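**September -- notebook, Plestau workshop, sheet 701**

Work resumed at 14.00 on the small storage cabinet for the Wevus kitchen corner. The finish has been left as it stands, the warm orange-brown having been accepted without comment. The outstanding matter is the door. With one sliding panel in place of two, half of the shelving remains open at any time, and the contents must be divided accordingly.

It was agreed that packets should be kept on the upper shelf and that rolls and small containers should go below. The bowl is to have its own place, to be settled once the door position has been fixed.

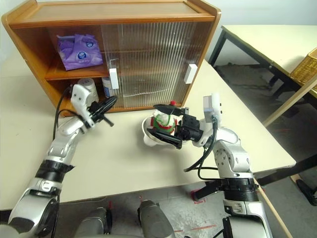
The ribbed plastic was preferred to a clear sheet, as it softens the view of the shelves behind while still letting their outline show. Colleagues at Urban had asked for an opaque panel; their request is noted but has not been adopted. The white handles are to stay upright, one towards each side of the door.

Points carried forward:

- Lower track: clean and wax before the next fitting. Clearance to be checked again at 8 mm.
- Handle screws: shorter pattern required, Drallico order 2481. Not yet delivered.
- Shelf depth: 300 mm to be retained. Any container deeper than this is to be stored elsewhere -- the door must not be forced against it.

The sheet is to remain open until the screws have been received and fitted.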